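Prudmont's open house promised "security you can see." I saw a lot of lobby.

The company sells phishing and account takeover protection to mid-sized employers, and in February it opened its Tresdale office to customers, would-be customers and a few people like me who write about breaches. I went because Prudmont had been saying for months that its new product, Pan, stops up to 800 fake login pages an hour. I wanted to know what counted as a fake login page and who was doing the counting.

Check-in took place at a folding desk where a young man asked for my driver's license, scanned it, and handed me a badge with my full name and employer in large type. I asked how long the scan would be kept. He went to find out and came back with a brochure. For a company that spends much of its sales pitch warning about oversharing, that was a poor start.

The talk began at 10, twenty minutes behind schedule. Tianyou Liao, who runs the detection team, was the best speaker of the day and the only one who used the word "missed." He walked us through a campaign against payroll staff at Mondham, a regional freight company and an early customer. The attackers had registered lookalike domains, copied the sign-in page down to the typo in the footer, and sent text messages that claimed to come from the help desk. Prudmont's figure for the campaign is 464 blocked visits. Liao said 2 employees still typed in their passwords, and that both accounts were used within the hour. I wish the slide had said so too.

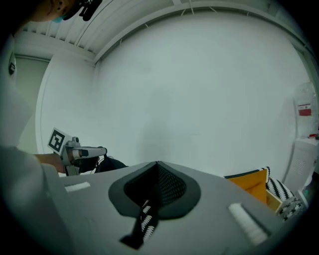
My main complaint about Pan is how much it wants to collect. To decide whether a login is really you, it records typing rhythm, mouse movement, the angle of your phone and, if the employer turns it on, a still from the webcam. Fredy Benavides, the sales lead, told us that faces are "the strongest signal we have." I asked what happens when there's less face to work with, say a light blue mask over the chin and a black device strapped to the head, and he said the system "falls back gracefully." Pressed on what it falls back to, he said a text message code. So the strongest signal gives way to one of the weakest, and an attacker who knows that will simply arrive without a face. Benavides said there were other controls. He offered to send me a document describing them, and so far I haven't received it.

After coffee we were shown the operations room through a glass wall. Big screens, a world map, colored arcs flying from one continent to another. I've been on enough of these tours to distrust the map. I asked one of the analysts what she used it for and she said she worked from a ticket queue on her own monitor. The queue looked useful. I could have spent the whole visit on it, but we were given five minutes and asked to keep moving. 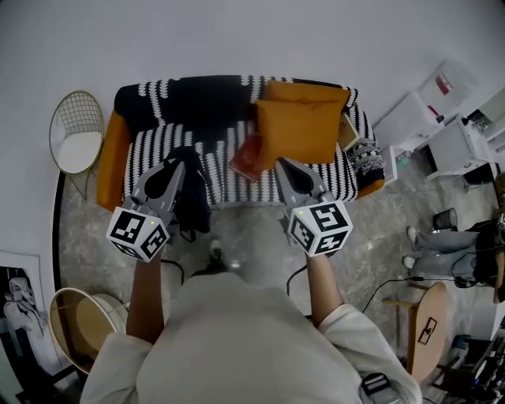
The last session was about proving that a message or a device is what it says it is, which is where I think most of the money should go. Prudmont likes printed codes for this, and hands out stickers that let staff check a laptop against an inventory list. I'm less sure. Black-and-white block patterns like those on the white cubes at a person's wrists are made to be read easily by a camera, and a pattern that is easy to read can be easy to copy. A sticker tells you that somebody had a printer. Liao, to his credit, agreed when I raised it afterward, and said the stickers are for finding lost equipment and shouldn't be treated as proof of anything. The handout calls them "tamper-proof identity."

Pricing was kept for the end. Pan starts at 500 seats, with a contract long enough to outlast most security managers I know. There is a trial, but the webcam feature is on by default during it, and the customer has to ask in writing to have it turned off.

Would I tell a reader to buy it? Not yet. The detection team seems good and was frank about Mondham. I'd want an outside test of the blocking numbers, a written limit on how long the face images are stored, and hardware keys in place of that text message code. I'd also like to hear what became of the scan of my license. I emailed the address on the brochure the same evening and got an automatic reply with a link in it, asking me to sign in.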